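The tray by the door

The owner of the tidying service Brureck would like me to know, before I have my coat off, that she does not believe in bins. She says this the way other people say they don't believe in ghosts. I had come to ask why anyone should pay 300 dollars for an afternoon of being told where to put their phone charger, and I had a list of questions, most of them unfriendly.

Her answer to the first one was a shrug. "You pay it because you've already spent more than that on stuff to hold your stuff," she said. "I go into houses where there's a closet full of empty organizers. They bought the organizers and then they needed a place for the organizers."

Fair enough, but she also sells a product. It's a shallow tray called the Hodex, made for her by a small plastics shop named Limsakul, and it's part of the package whether the client wants it or not. I asked if a tray was so different from a bin.

"A bin has sides. You throw things in and they go to the bottom. A tray has a lip. Everything you put down, you're still looking at it."

I said that sounded like a bin with less room in it. She laughed, but she didn't give any ground.

Her method is called the floor sort, and it's the part I had the most trouble with. Everything small and loose in a room comes down off the shelves and counters and goes on the floor. The tray goes in the middle. Then whoever lives or works there picks things up one at a time and decides if they earn a spot in it. What doesn't earn one gets a home somewhere else or leaves the building. She allows four things to a tray, and when I asked where the number came from she told me she'd tried five.

"Five is a pile," she said.

Was there any study behind that? There was not. She has kept notes, though, on every session since she started at a rented desk in Ivel, and she puts the total at 746 rooms. I asked how many of them were still tidy. She doesn't go back to check unless she's invited, and she isn't invited often. She takes that as a good sign. I told her I could think of another way to take it.

"Sure," she said. "You could think they hate me."

I have done a version of the floor sort at home, on my own and for free, to see what the fuss was. It took most of a morning. I'll admit there's something unpleasant and useful about seeing your batteries, lip balm and dead pens spread out at your feet. They look like more than they did in the drawer. I'll also say that by dinner I had put most of it back in the drawer. When I confessed this she wanted to know which drawer, how deep it was, and if it stuck. She was more interested in the drawer than in anything else I said all day.

We argued for a while about shared spaces. A kitchen counter has one or two people messing it up. A workroom has everybody, and everybody thinks the loose cable belongs to someone else. She charges more for those, up to 3250 for a large one with follow-up calls, and this was where I expected the method to fall apart. She thinks so too, a little.

"Cables are the worst," she said. "People will toss a good pair of scissors before they'll toss a cord they can't identify. They think the minute it's gone they'll find what it goes to."

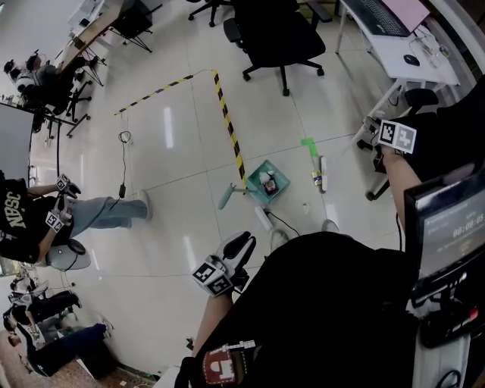

Small things on a hard floor are her whole argument, and she gets down on her knees to make it. On a shelf, she says, a bottle hides behind another bottle, and down there it can't. I could see her point in the teal tray on the white tiles, with its two little bottles and plenty of space left over, while a yellow-labeled can sat off to one side and a brush lay on the other. The brush bothered me. It has a long handle, and I asked if it was ever going to fit in a tray that size without sticking out over the lip. "Then it hangs on a hook," she said. And the power adapter on its black cable? She wanted it labeled that same day or gone. I pointed out that writing a label takes ten seconds and doesn't require a consultant. She agreed with that, and said I should go home and see how many of mine had one.

I have checked. None of them do.

She wouldn't be drawn on the price of the tray by itself, since she doesn't sell it by itself. I pushed on this twice. A shallow piece of plastic can't cost much to make, and tying it to a paid visit looks to me like a way of not having to say so. Her reply was that people who buy the tray without the sort use it for mail. I use plenty of things for mail and have never felt it was a failure of character.

Toward four in the afternoon she offered me one to take home. I said no, on the grounds that I was writing about her, and she put it back on the stack beside the door. There were keys in the top one, and a receipt, and a roll of mints. I asked about the receipt. She said it was from lunch and she was getting to it.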